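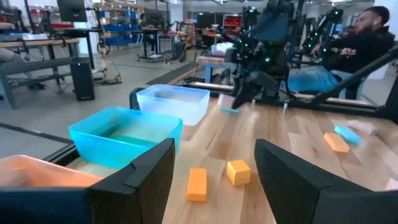 How Loud Is Lunch? Measuring Noise in the Drestbridge School Cafeteria

Final project report, Environmental Science elective
12 November 2025

Why we picked this

Our group eats second lunch, and by the end of it most of us have a headache. We wanted to know if the cafeteria is as loud as it feels or if we are just complaining. It was also a good excuse to use the sound level meter, which had been sitting in its case since June, and which turned out to be a really fun piece of gear!

We started with two questions. First, how does the sound level change over a lunch period? Second, does it matter where you sit?

Background

Sound level is measured in decibels, and the scale is logarithmic. That took us a while to get our heads around. Going up 10 decibels means the sound carries ten times as much energy, but most people hear it as something closer to twice as loud. So a small looking bump on a graph can be a big deal in real life.

The other thing we had to learn about was reverberation, meaning how long a sound hangs around after it is made. Hard surfaces bounce sound back into the room and soft ones soak some of it up. Our cafeteria has a tile floor, painted block walls and a high ceiling. When a tray gets dropped, the whole room knows.

Method

We chose 4 spots: next to the serving line, the middle of the room, the back corner by the windows, and the Cavalwood annex, the low-ceilinged side room with carpet where the overflow tables go. At each spot the meter stood on a tripod at the height of a seated person's ears and took a reading every few seconds. We used the A-weighted setting, which is meant to match how human ears respond.

Second lunch was recorded at each spot on different days, always with the same menu group (we left out pizza days, which are their own kind of event). After throwing out readings where somebody bumped the tripod or yelled into the meter on purpose, we had 1,965 usable readings.

We also handed out a short paper survey asking people how hard it was to hear the person across from them, on a scale from "easy" to "I gave up." We got 200 of them back, way more than we hoped for.
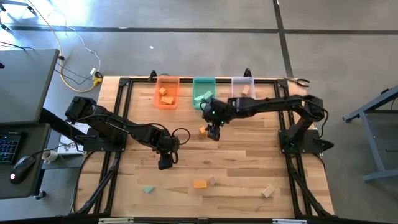
Results

The room fills up fast and the sound goes with it. At every spot the level climbed steeply while people were coming in, leveled off once most of them had food, and then climbed again near the end. The second climb was the surprise. We had guessed the start would be loudest because of the line, but at three of the spots the last few minutes beat it. Our best explanation is that people have finished eating and have nothing left to do but talk, plus chairs are getting pushed back everywhere.

The middle of the room was the loudest spot overall. The serving line had the highest single peaks, mostly from metal pans, but it was calmer between them. The window corner was a little better than the middle, though less than we expected for a place everyone calls the quiet corner.

The annex won easily. Its graph is so much flatter than the others that we went back and checked the meter settings to be sure. They were fine. The survey agreed, too – people in the annex picked "easy" far more often than people anywhere else.

What could be wrong

The annex holds fewer people, so we can't say how much of the difference comes from the carpet and ceiling and how much is just a smaller crowd. We only had one meter, which means the spots were never recorded at the same moment. Some students knew what the tripod was for and got quieter near it, and others did the opposite.

What we would do next

We would love to borrow 2 more meters and record several spots together. We also want to try rubber caps on the chair legs in one section, and hang fabric panels on the long wall. Both the Thakur and Beltum buildings have panels in their music rooms, so we could measure there first and see what difference they make before asking for any.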